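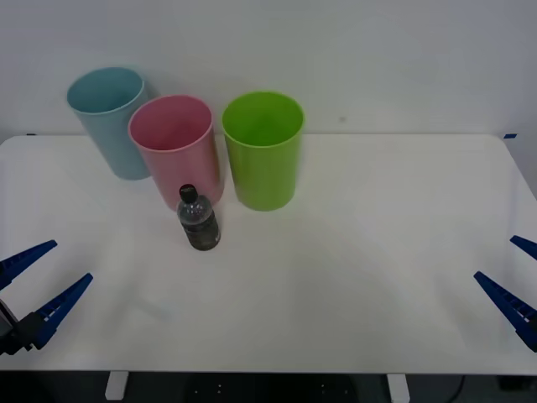
Drotent compares two gripper finger types for its two-arm table station

The automation workshop Drotent has started a comparison of gripper fingers for its small two-arm station in Palacios. The trials began in August and will continue until the team has enough results to choose one finger type for both arms. The work is done together with Trernard, a local company which makes molded and printed parts for small machines.

The question is a simple one, but it has been open for a long time. Drotent wants to know which finger is better for light household objects, especially objects which change their shape when they are pressed. Plastic cups are a good test for this. If the fingers close too much, the cup becomes oval and jumps out. If they close too little, the cup slides down during the lift. A bottle is a different case, because it is heavier and narrow at the top, and the arm must decide if it takes the neck or the body.

The first finger type is the blue one, pointed at the end and with small notches along the inner side. The second type has a flat tip with a soft pad glued on it. Both types are fixed to the same gripper body, so that the motor and the control program remain the same. In this way, the workshop says, a difference in the result should come from the finger and not from something else.

The test objects are three cups, in light blue, pink and green, and a small clear water bottle with a black cap. They are placed on a white table in front of a plain wall. The cups are similar in size and shape, but their colors help the people who read the recordings later to say which cup was moved. For every round, the objects are put in a new arrangement. Sometimes one cup is partly hidden by another, and the bottle can also stand close in front of a cup. According to the workshop, these close arrangements are more interesting than the easy ones, because the fingers need to enter a narrow space without pushing the neighbor.

Each finger type must complete 20 rounds for every task. There are tasks for one arm, such as lifting a cup and putting it down in another place, and tasks for two arms, such as holding a cup with one gripper while the other brings the bottle near. The two-arm tasks take more time to prepare. Both arms start from an open position at the sides of the table, and the operator waits until they are still before the round begins.

The early results are mixed. The pointed fingers go well between objects which stand near each other, and they can take a cup by the rim with little effort. On the bottle they are less sure. When they close on the smooth part of the body, the contact is small and the bottle can turn a little in the grip. The padded fingers hold the bottle more firmly, but they are wider, and in the close arrangements they touched other cups more often. The team does not want to give a final opinion before all rounds are finished.

One more part of the comparison is the camera. Drotent is using a fixed camera with a view of the whole working area, and it records every round. Earlier, the workshop also used a small camera on the wrist of each arm, but the cables were in the way during the two-arm tasks and had to be fixed again many times. The fixed view gives less detail of the finger tips. On the other hand, it is the same for all rounds, and this makes the comparison easier. A second fixed camera from the opposite side may be added if the budget allows it.

The controller is a product of Plirach, and it was already in the station before the trials. It moves both arms from one program and limits the closing force. The force limit has been set to the same value for both finger types. Some people in the workshop would prefer to set it separately for each type, as the pads need a little more pressure before they hold. This second setting will be tried at the end, as an additional series, and will be reported separately.

Recordings from the finished rounds are kept in a shared folder under the project number 1814. Schools and small companies in the area can ask for access by writing to the Drotent office. The drawings of the pointed fingers will also be given to those who ask, but the drawings of the padded fingers belong to Trernard and are not included.

After the cups and the bottle, the workshop plans to continue with softer things, such as folded cloth and paper bags. The table and the arms will stay in the same place for this next part.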